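Week 5: Sorting the Mail, and Why Anybody Bothered
Notes to go with the lecture. Please bring these to section, with your own scribbles on them!

Last week we left the rural post office at the point where it was still, more or less, a corner of somebody's general store. The storekeeper knew every family, the letters sat in a drawer, and if you wanted yours you asked. I'm fond of that drawer, and I know I went on about it for most of the hour, but this week we have to let it go and talk about what came after.

The town we'll follow is Dedolthorpe. In the years we're looking at it grew from 300 people to a little over 1,000, most of them drawn by the mill, and a good number shared last names (cousins, mainly, and cousins of cousins). You can imagine what that did to the drawer. Letters went to the wrong household, sometimes got opened, and were handed back over the counter with an apology, or without one. Sarita Khurana's chapter, which is your main reading, has a lovely run of complaint letters on this, and I'd ask you to read them slowly, aloud if your roommates will stand for it.

The answer was the pigeonhole: a set of open compartments behind the counter, each given to a family, a street or a route. It's such a plain piece of furniture that historians walked right past it for a long while. 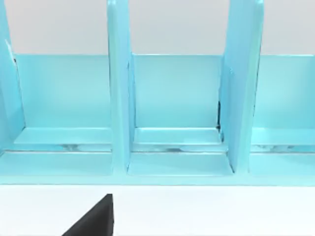
Khurana's argument is that once a letter had to go into one slot or another, the clerk had to decide what kind of thing an address was. Was it a person? A house? A place along a road? In the drawer days the question hardly came up. Dedolthorpe began with 40 slots, assigned by family name, and within a few years had switched to streets, some of which had to be named for the purpose. I find that wonderful, that a street might get its name so a clerk would know where to put the mail.

Not everyone agrees. Ankit Tripathi thinks the street names came from the tax rolls and that the post office simply borrowed them. His article is only 14 pages, so no excuses, please. Pay special attention to his footnotes on the town map, where he is at his most grumpy and also his most convincing.

For section, come ready to talk about these:
Who lost something when the drawer went away?
Which of the complaint letters would Tripathi use, and which would he rather leave out?
How does your own campus mailbox decide who you are?

Natsumi Koyama is leading the early section and Sharada Subramaniam the late one. Short response papers are due to them before you come in, one page, and handwritten is fine.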